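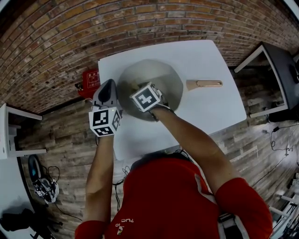 The Hultalum Overseas Association of Sodcombe will host a consular service day for Hultalum citizens at Biwott Hall in May 2021. Consular staff will travel to Sodcombe for the day to accept passport renewals, register births, and certify documents. The association held its last service day in March of the year before last, and members have asked for another one ever since. Applicants will be seen one family at a time. Each service point will have a white square table, the same shape as the one in the photo, with a chair on either side and space for papers to be laid out flat.

3 min read

The nearest consulate is in Girnent, and many families in Sodcombe have to take a full day off work to get there. Parents with young children often make the trip more than once, as a birth registration has to be completed before a first passport can be requested. The service day is meant to let them handle both steps in one visit.

A total of 266 appointments will be offered. Of these, 176 are set aside for passport renewals and first passports. The remaining appointments are for birth and marriage registration, powers of attorney, life certificates for pensioners, and certified copies. Each person who needs a passport must have a separate appointment, including infants. Members of the same household will be given appointment times next to each other when they request them together.

Appointments must be made in advance through the association's office. Walk-ins will not be accepted for passport services. People who only need to drop off a completed life certificate may come without an appointment during the last hour of the day.

Applicants for passport renewal should bring their current passport, a copy of the photo page, proof of address in the Sodcombe area, and a completed application form. First-time applicants should also bring a birth certificate and the passports of both parents. If one parent cannot attend, a signed and notarized letter of consent is needed. Forms may be picked up at the association's office or requested by mail. Please fill them out in black ink and leave the signature box blank until you are with the consular officer.

Photos will not be taken at the hall. Applicants should bring 2 recent color photos with a plain light background. Photos that have been trimmed to the wrong size were the most common reason for returned applications at the last service day — please check the size printed on the form before you have them made.

Consular fees are set by the consulate and are payable by money order only. The association does not charge for appointments and does not collect fees on behalf of the consulate. Finished passports will be sent by registered mail to the address on the application. Applicants who prefer to collect theirs in Girnent should check the box on the second page of the form.

Face coverings are required inside the building. Applicants are asked to arrive no more than ten minutes before their appointment and to bring only family members who need to be present. A covered waiting area will be open at the side entrance on Mill Street. The hall has 93 parking spaces, and the Girnent road bus stops across the street. The main entrance and the restrooms are accessible by wheelchair.

The association will also have a help desk in the lobby, where speakers of both English and Hultalum's official language can look over forms before they are handed in. Help desk staff cannot give legal advice or answer questions about the status of an application already on file with the consulate.

The Hultalum Overseas Association of Sodcombe is a membership organization for people from Hultalum and their families. It runs a weekend language school, a lending library, and an annual New Year dinner. Membership is not needed to use the consular service day.

Media inquiries and appointment requests may be made at the association's office in Biwott Hall.

Home News Events Language School Membership Contact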